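Use of Floor-Standing Racks as Overflow Storage in a Small Kitchen
Student project report, Juntunen Housing Lab, Jul 9, 2021

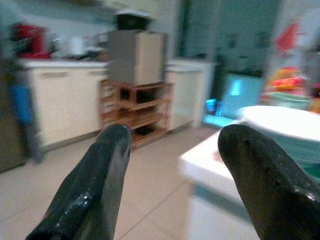 1. Background

The kitchen at the Kekcombe test apartment has one run of white lower cabinets with a white countertop. Small appliances take up part of the counter. A slatted wooden rack on the tiled floor holds items stacked on its top.

2. Method

The rack was treated as a separate storage zone. Items were sorted by how often they were used over a period of 40 days, and each use was entered in a log. Trips between rack and counter were logged separately. The log closed with 227 entries.

3. Results

Items stored on top of the rack were used more often than items on the lower tiers. Stacking raised the time needed to reach the lower item, as the upper one had to be moved first. The lower tiers were used mainly for things needed less than once a week.

4. Limits

Only one apartment was studied. Load on the slats was not measured. A second round is planned for September in the Tokilham unit, with a spending limit of $400 for shelving.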